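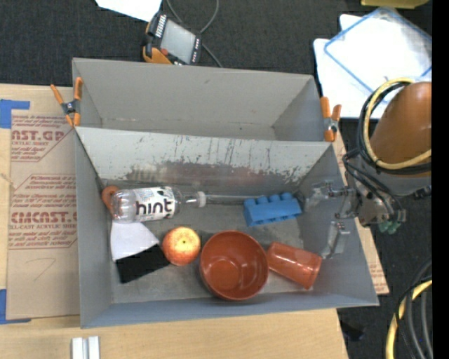
2 min read

Setting Up Your Breltholm Sorting Bins

Welcome back! If you have already cleared a spot on your table or bench, you are ready for the part most people enjoy, which is getting two bins side by side and putting one of them to work. Take your time with it, and feel free to use old bins (a scratched, stained wall won't bother a bowl or a toy block one bit).

1. Set the first bin down where you can reach it easily, then slide the second one up behind it until the rims meet.

2. Put a spring clamp on each side, right where the two bins join. Squeeze the handles wide, seat the jaws over both rims, and let go gently.

CAUTION: Keep your fingertips well back from the jaws, and please don't hand the clamps to small children.

3. Give the pair a little wiggle. If you feel any play, take the clamps off and start again from step 2.

4. Fill the front bin with the odds and ends you want to sort, and leave the back one empty for now. Lay bottles and tumblers on their sides. Bowls can sit upright, open side up.

NOTE: Check that bottle caps are on tight before you lay them down. Fruit is fine for an afternoon, but do take that apple out before bedtime!

5. Move things to the back bin one at a time, starting with whatever is on top. We like to stop at 16 pieces or so, though small toys will let you go a bit higher.

For bins with a folded rim, see the Lacson clamp chart on page 19.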